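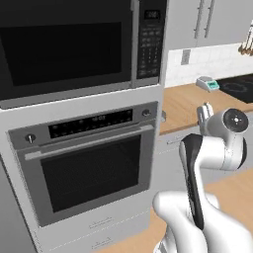
About us

We're a small team that sets up and looks after robot arms, and the one we look after most closely lives in a kitchen that exists only inside a computer. Lotex started above a bicycle shop in Odham, with two desks and a great deal of tea, and we've grown to nine people since. Our customers are mostly firms that want an arm to work in rooms built for humans: staff kitchens, care home pantries, the back rooms of cafés. Before a real arm goes anywhere near one of those rooms, we build the cell in simulation and get it behaving there first. We love this part of the job!

What we do

A cell, for us, is the arm plus everything it has to reach, open, pick up or stay clear of. In our kitchen cell, which we call Abella, that means a white arm with a two-fingered gripper, a refrigerator, a wall oven with a microwave over it, a cooktop, a long stretch of worktop and plenty of drawers and cupboards with handles on. Every door has a hinge and every hinge has a stiffness that somebody had to choose. Get it too loose and the door drifts open when the arm brushes past. Get it too stiff and the arm leans on it, the grip slips, and you spend your afternoon reading joint logs.

Setting up starts with the base. Where the arm stands decides nearly everything that comes later, and moving it a hand's width can mean going back over every reach we've already checked. We begin with the furthest thing it has to touch, then the nearest, and then the awkward ones, which are nearly always low drawers. Chun-yin Hsueh leads this stage and has a real gift for it. He'll try a position, run the reach test, shift the base, run it again, and by Tuesday lunchtime there's a spot on the floor plan with his initials on it.

After the base come the frames. The gripper needs to know where its own fingertips are, and the arm needs to agree with the room about where the room is. We do this afresh after every change to the model, even a small one. (We once skipped it after swapping a drawer pull. Once.) Then it's joint limits, speed limits, and the no-go zones around worktop edges and glass.

The fridge

Ask anyone here about the fridge and you'd better have a chair handy. It's our favourite piece of the whole cell and by far the most demanding. The door is tall and heavy, the handle stands off the front, and once the door's open the arm has to work in the space between it and the cabinet side without knocking either. Then there are shelves with a lip at the front, and trays with a dip in them, so a small thing can't simply be slid out. It has to be lifted.

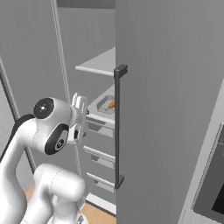 Abella at the open fridge, gripper in front of the upper shelves.

Our standard check for the fridge is 300 runs with the door angle changed a little each time. The first time we tried it with the current gripper we got 279 clean ones, and Marilou Ignacio went through every one of the others by hand. Most came down to the same thing: the wrist was turning late, so the knuckle of the hand met the door before the fingers reached the shelf. She moved the turn earlier in the path and widened the gap on the handle side. It's a lovely bit of work, and we still use her path as the starting point for any tall door.

Looking after it

People are sometimes surprised that a simulated machine needs looking after. Oh, it does! It doesn't collect crumbs, but it goes out of date in all sorts of quiet ways. A physics update changes how rubbery the fingertips feel. A supplier sends a new model of the wrist with the centre of mass in a different place. Someone tidies up the kitchen files and a drawer that used to stop at the end of its runners now doesn't.

So Abella has a service book, the same kind we keep for real arms. Jocelyn Quiambao runs it. Each week she does these jobs in this order:

Home the arm and compare all the joint readings with the last set.
Open and close the gripper on an empty hand, then on the test block.
Swing every door fully open and let go of it.
Pull every drawer to its stop.
Run the reach test from Chun-yin's base position.
Write it up, including the dull weeks.

If a reading has wandered, the cell is closed to project work until we know why. Repairs go in one at a time with a full check in between, even when two of them look as if they couldn't possibly affect each other. Once a season we do the long version, 1000 cycles on the gripper alone, and leave it going overnight. The October one is always a bit of an occasion and there is usually cake.

From the screen to the floor

When a cell has settled down in simulation we take it to Jamberg, our workshop two streets away, where the real arms are. Alfredo Maglaya is in charge there. He has spent most of his working life repairing packing machines and he brings that with him: bolts marked with paint pen, cables with slack in the right places, spare fingers in a labelled tin. He and Jocelyn swap notes constantly. If a real wrist joint starts to run stiff, she puts that stiffness into the simulated one to see what it does to the fridge path, and he gets a fair idea of how long he can leave it before the strip-down.

It goes the other way too. Alfredo spotted that our simulated drawers all opened far too politely, so he spent a day pulling real ones with a spring balance and we now have some properly grumpy drawers in the cell.

Who we are

Vlasta Babić founded the company and still writes a good deal of the motion code herself, usually before eight in the morning. Chun-yin does layout and reach. Marilou looks after paths and grasping. Jocelyn keeps the cells healthy, and Alfredo keeps the workshop running. The rest of the team build room models, answer the phone, teach our setup course and keep the rest of us fed.

Come and see us

We have open afternoons at Jamberg for anyone who works with robot arms or would like to, school and college groups included. You can try the reach test yourself, have a go at placing the base, and look through the service book with Jocelyn. Bring questions, and bring a floor plan if you've got one. Chun-yin will be delighted.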